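Why Does a Kettle Whistle?

Have you ever heard a kettle scream from the kitchen and wondered who taught it to do that? A whistling kettle has no batteries and no speaker, and it can still be heard all through the house. It does the whole trick with steam!

It starts with water

Water is made of tiny bits called molecules, and they are always jiggling. When the stove heats the water, they jiggle faster and faster. At 212 degrees Fahrenheit (that's at sea level - up in the mountains it happens sooner) the water boils, and lots of molecules leap out as a gas called steam.

Steam needs room - LOTS of room. One cup of boiling water can turn into well over 1,000 cups of steam! All that steam pushes around inside the kettle, looking for a way out, and the way out is the spout.

Kettles come in all kinds of shapes. Some are tall and some are squat, and some are round on top like an igloo. The white one on this table has a short spout with a gray whistle cap on it, and a big loop handle that arches over the dome.

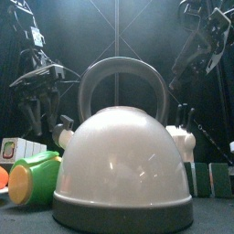 Inside the whistle

Many whistle caps have two little metal plates with a hole in each one and a small gap between them. Steam rushes through the first hole, gets wobbly, and bumps into the second. The wobbles make the air shake, and shaking air is what we call sound. Faster steam makes a higher note, so listen for the sound climbing as the water gets going!

Try it without any heat

Blow gently across the top of an empty bottle. Hear that hoot? You made air wobble too. Now add a little water and blow again - the note goes up!

Steam can burn you badly, so leave real kettles to a grown-up and do your listening from across the room.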